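When Revathi Pinto left school in Harholm, she wanted to be a vet. At twenty-four she plans delivery routes for Oltisar, a transport firm with 277 employees, and she says she likes it very much.

"I had never heard of this job," she told me on a Thursday evening after her shift. "At school we knew doctor, teacher, police. Who tells a child about route planning?"

Her former careers adviser, Mélanie Ouellet, does not disagree. She has 420 pupils to look after and can give each of them one short meeting before they choose their subjects. In this meeting most of them name a job which they know from television or from their parents.

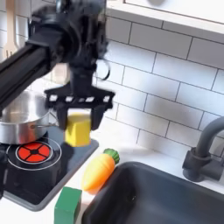 In December the school tried another way. Older pupils spent five days with a local employer, but they could not choose which one. Sang-wook Pyo, who is seventeen and wants to write music, was sent to a company that repairs lifts. He was angry for the first morning. Then a technician let him read the fault reports, and he began to ask questions.

He still wants to write music. But he has now applied for a technical course as well, and his father is pleased about it, perhaps a little too much.

Ms Ouellet would like the visits to last eight days next time. The employers have not yet given their answer.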